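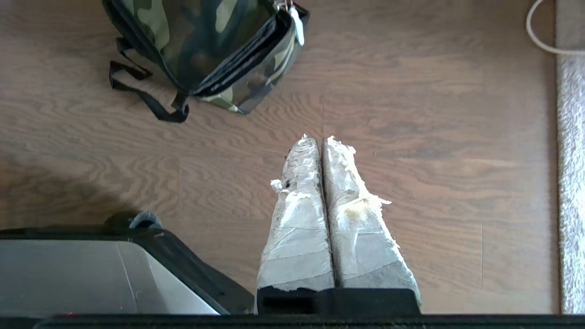
Finger wrapping and demonstration quality: request for comment

Midcombe Teleoperation Forum > Demonstration Practice

mholroyd (moderator)
Members are invited to comment on the wrapping of gripper fingers before a demonstration session. Our current guidance, adopted in December, permits tape or gauze on both fingers for soft goods such as bags and straps. It does not say when a wrapping must be replaced. I would propose renewal as soon as loose fibers extend past the fingertips.
Marjorie Holroyd

florier_lab
We would support a rule, though not that one. Our operators recorded 76 demonstrations of lifting a backpack by its strap on a single wrapping, and the later ones were as usable as the first. Frayed edges are a matter of appearance. The operator watches the strap.

A_Robles
I must disagree with the previous poster. The wrist view is part of the record, and the policy is trained on it. If the fingers are ragged in one session and smooth in the next, the robot is being shown two different hands. We saw this at Holtel in episode 3483 and the 18 that followed it, where a tuft had come forward between the fingers and the operator was closing later than usual to compensate.

florier_lab
Was the delay measured, or is that the operator's recollection?

A_Robles
It was measured from the gripper command log. I accept that it was one operator.

majumder_t
A question regarding hand guiding. Our staff move the arm directly and do not use the remote controller. They report that thick wrapping hides the moment of contact with webbing, especially when the strap lies flat on a hard floor. Does the guidance apply to both methods?

mholroyd (moderator)
It applies to both. The contact problem is noted, and I will add a limit of five layers to the draft for hand guiding only.

florier_lab
Five is too many for a buckle. Please record our objection.

mholroyd (moderator)
Recorded. Aitana, kindly send the command log for the Holtel episodes so that it may be attached to the draft.

A_Robles
It will be sent this afternoon. I would also ask that the draft cover stained tape, on which we have no agreed position.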